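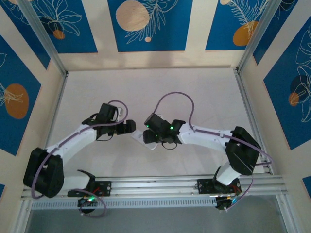 Residents of Trallstead who report cockroaches to the Housing Hygiene Office receive the same first questions each time, and the answers are collected on this page. The office arranges inspections and treatment in all 308 apartments under its care. A work surface needs particular attention before a visit. Where a metal rail is fixed across it and equipment is bolted to the rail, as with the two arms shown, leave the bolts in place and tell the inspector, who will check along the rail with a flashlight.

## How do I request an inspection?

Call extension 1241 or leave a written request at the Ultow Street desk. Requests are handled by Angelica Lumbao. Please state which rooms are affected and whether the insects were seen by day or by night.

## What treatment is used?

Gel bait is applied in small spots behind appliances, under sinks and along pipe openings. Sprays are not used in kitchens. Residents should not apply store-bought spray near the bait -- it may keep the insects from feeding.

## How should I prepare?

- Empty the cabinet under the sink.
- Store open food in sealed containers.
- Move pet dishes out of the kitchen.
- Repair or report dripping faucets.

Refrigerators and stoves will be moved by the technician.

## Will I need a second visit?

In most cases, yes. Sticky traps are left in place and collected 2 weeks later by Boris Popescu or another technician. If the traps still hold insects, fresh bait is applied on the same day.

## Is there a charge?

Tenants pay nothing. Owners in the Enriquez building are billed $70 per visit, a rate in effect since July.

## May I refuse entry?

A visit may be postponed once. Further requests should be addressed in writing to Janelle Dimaculangan, and should include the apartment number and a daytime telephone number.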